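掃除ブラシの置き場と手入れ、うちのやり方メモ

急いで書いてます。誤字あったらすみません。前に書いた「台所の引き出し」の続きで、今回はブラシと、ブラシを入れておく箱の話。質問がいくつか来てたので、まとめて答えるつもりで。

うちは台所の奥に小さい作業場がくっついた間取りで、土間みたいな床。鍋も洗うし、長靴も洗うし、植木鉢も洗う。なのでブラシがやたら多い。柄の長いの、短いの、歯ブラシのお古、びん用の細いの。前はぜんぶ流しの下に突っ込んでた。開けるたびに何か落ちてくる。あれはもうやりたくない。

まず全部出す

流しの下、風呂場、玄関、ベランダ。家じゅうのブラシを一か所に集める。新聞紙を広げて、その上に並べるだけ。うちは14本あった。多すぎ。

並べたら毛先を見る。開ききって横に寝てるもの、根元が黒いもの、柄がぐらつくもの。このへんは外す。迷ったら水をつけて床を一回こすってみる。毛が床に当たる前に台の部分がゴツゴツ当たるようなら、もう終わり。

すぐ捨てなくてもいいです。排水口とか自転車のチェーンとか、最後に汚れ役を一回やってもらってから捨てる。チェーンに使ったブラシは二度と台所に戻さないこと。当たり前だけど、前に一回やらかした。

用途で分ける。色で分けると楽

食べものに触れるところ用、床用、外用。この三つを混ぜない。うちは柄の色で決めてます。青い柄は床。白は台所。それ以外は外。家族に口で説明しても忘れられるけど、「青は床」ならさすがに覚えてくれる。

色がそろってないときは柄の端にビニールテープをひと巻き。テープは水で剥がれてくるので、巻き終わりを少し斜めに切っておくと持ちがいい。輪ゴムでもいいけどヌルヌルしてくるのであまりすすめない。

ワフラ・テンバさんから「色より文字のほうがわかりやすいのでは」とメールをもらいました。文字でもいいと思う。ただ油性ペンは洗剤で消える。うちでは2か月もたなかった。書くなら柄に直接じゃなくて、掛ける場所の壁に書くほうが長持ち。

箱の選びかた

柄の長いブラシは立てるか、掛けるか、寝かせるか。壁にフックが打てる家なら掛けるのが一番いい。毛を下にして、床から浮かせて、それで終わり。

打てない家は箱。うちも借家なので箱。選ぶときに見るのは深さと、仕切りと、底。

深さは、ブラシを寝かせて頭がふちより下に沈むくらい。浅いと上に別の箱を重ねたときに毛がつぶれる。深すぎると今度は底のものを取るのに腕を肩まで入れることになるので、それも面倒。

仕切りはあったほうがいい。長いブラシと小物が一緒だと、小物が必ず下にもぐる。ふたつに分かれてれば十分で、それ以上細かいと長いものが入らない。手前がブラシ、奥がスポンジや替えのパーツ。逆にすると毎回奥まで手を伸ばすことになる。

底は穴があるのがいい。水が抜ける。穴なしの箱を買ってしまったら、すのこか、目の粗いマットを敷く。

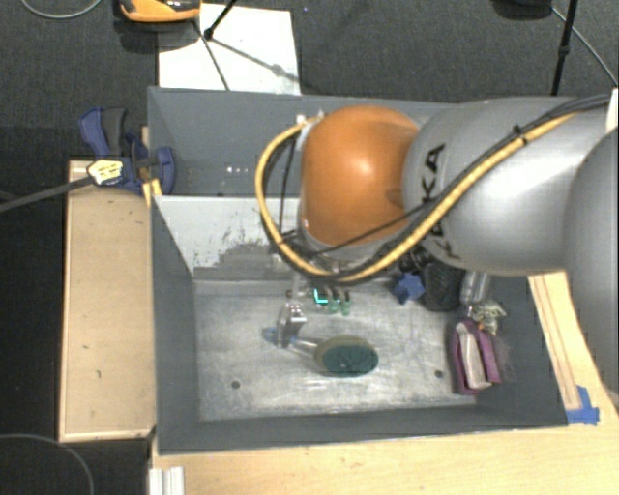

それから箱の色。濃いグレーとか黒は汚れが目立たなくて気楽、と思って買いがちなんだけど、水あかの白いのはむしろ目立ちます。逆に薄い色は黒カビが見えるのが早い。どっちがいいかは性格による。私は気づかないと掃除しない人間なので、本当は薄い色が向いてると思う。

あと、壁が斜めに広がってる形の箱。口が広いので出し入れは楽、重ねてしまうのも楽。ただし底は見た目より狭いので、長さを測るときは口じゃなくて底で測ること。ここ間違える人多いです。ブラシが底まで届かずに斜めに引っかかって、結局ふちから飛び出す。

しまう前に水を切る

ここが一番大事かも。濡れたまま箱に入れると、箱が臭くなる。ブラシじゃなくて箱のほうが先に臭う。

洗う。ぬるま湯で、毛の間に指を入れて、からまった髪の毛や糸くずを取る。取れなければ古いくしで梳く。くしは目の粗いほうで。

振る。外で。風呂場の中でもいい。柄を持って下に強く三、四回。室内でやると天井に飛ぶ。

干す。毛を下か横。上に向けると水が根元にたまって、そこから傷む。木の台のブラシはとくにそう、割れてきます。

乾いたら箱へ。時間がないときは乾いてなくても仕方ないので、箱のふたを開けておく。うちは結局ふたを捨てました。ふたがあると閉めたくなるから。

臭ってしまったブラシ

お湯と酸素系の漂白剤。バケツに40度のお湯、漂白剤は袋に書いてある量を守って。毛の部分だけ浸かるように立てかけて、しばらく放置。柄まで沈めると接着のところがゆるむことがあるので、頭だけ。

塩素系と酸性の洗剤は絶対に一緒に使わない。続けて使うのもだめ。換気して、手袋して。

動物の毛のブラシは漂白剤に弱いので、石けんで洗って陰干しだけにしとく。熱いお湯もやめといたほうがいい。

すすぎは思ってるより長めに。泡が消えてもヌルっとしてたらまだ残ってる。

箱の掃除

忘れがち。ブラシはきれいなのに箱の底がどろどろ、という家はけっこうあると思う。うちもそうでした。

中身を全部出して、逆さにして底をたたく。砂が出る。びっくりするくらい出る。それから水をかけて、箱の中を、その箱に入ってる床用ブラシで洗う。ちょうどいいです、隅に届くので。

仕切りの根元に汚れがたまるので、そこは歯ブラシのお古で。外せる仕切りなら外す。外れないのを無理に引っぱると割れる。割れました、うちは。

底や仕切りの傷は気にしなくていい。硬い毛でこすってれば傷はつくし、物を放りこんでれば表面もはげてくる。見た目だけの話。ただ、傷がけば立ってると汚れが残りやすいので、爪に引っかかるほどなら目の細かい紙やすりで軽くならす。水をつけながらやると粉が飛ばない。やりすぎると薄くなるのでほどほど。

金属の底で赤く錆びが出たら、早めに。錆びは柄や毛にうつって、それで床をこすると床に茶色い線がつく。クリームクレンザーとラップを丸めたので落として、よく拭いて乾かす。

頭が大きいブラシの使いかた

楕円の、幅の広いやつ。床には最高。でも隅には入らない。なので広いところを先にざっとやって、隅は小さいので追いかける。逆にすると、小さいので集めた汚れを大きいのでまた広げることになる。

力は入れない。毛先が曲がるくらい押すと、毛の横っぱらでなでてるだけになって落ちない。軽く持って、細かく往復。落ちないときは洗剤を置いて待つほうが早いです。待ってるあいだに別のことをする。

柄と頭のつなぎ目が細いものは、そこから折れる。てこみたいにして隙間をこじらないこと。ケルボ・ルゲマリラさんのところは2本続けて折ったそうで、どっちも排水溝のふたをこじ開けるのに使ってたらしい。ふたはドライバーで開けて下さい。

買いたし、買いかえ

減らしたあとで足りないものがあったら買う。先に買うとまた増える。

エンコームの金物通りに行けるなら、一本ずつ手に持って選べる店がいい。柄の太さは握ってみないとわからない。私はグロラーブリッジの朝市でも買ったことがあるけど、安いかわりに毛が抜ける。洗ってる鍋に毛が残るのはちょっとね。外用なら気にならないと思う。

毛が抜けるかどうかは、店で親指で毛をぐっと倒して離してみればだいたいわかる。抜けるやつはその時点で指につく。

同じものを二本買うのはあり。一本乾かしてるあいだにもう一本を使う。予備はビニールから出して、奥の仕切りに。袋のまましまうと存在を忘れて三本目を買います。

質問への返事、まとめて

「箱はどこに置くのがいいか」ヴァンデルレイア・セイシャスさんから。水場から二歩以内。それより遠いと、戻さなくなる。見えるところに置くのが嫌なら棚の一番下の段、ただし扉の中はやめたほうがいいです。蒸れるので。

「食洗機で洗ってもいいか」。台所用の小さいのなら、表示がOKなら。床用はやめて。気分の問題もあるし、柄の長いのはそもそも回転の羽根に当たる。

「使い終わったスポンジも同じ箱でいいか」。奥の仕切りならいい。ただ、濡れたスポンジは乾くのがブラシよりずっと遅い。洗濯ばさみでふちに挟んで、乾いてから中に落とす。

「子どもが箱の中身を全部出して遊ぶ」。うちもです。洗剤は別のところ、高いところに。これだけは箱に一緒に入れないこと。ブラシだけなら出されても片づければ済むので、まあいいかな。

次は雑巾のことを書きます。縫うか縫わないかで家の中でもめてるので、決着がついたら。

2022年9月5日　ズレマ・モンテシノス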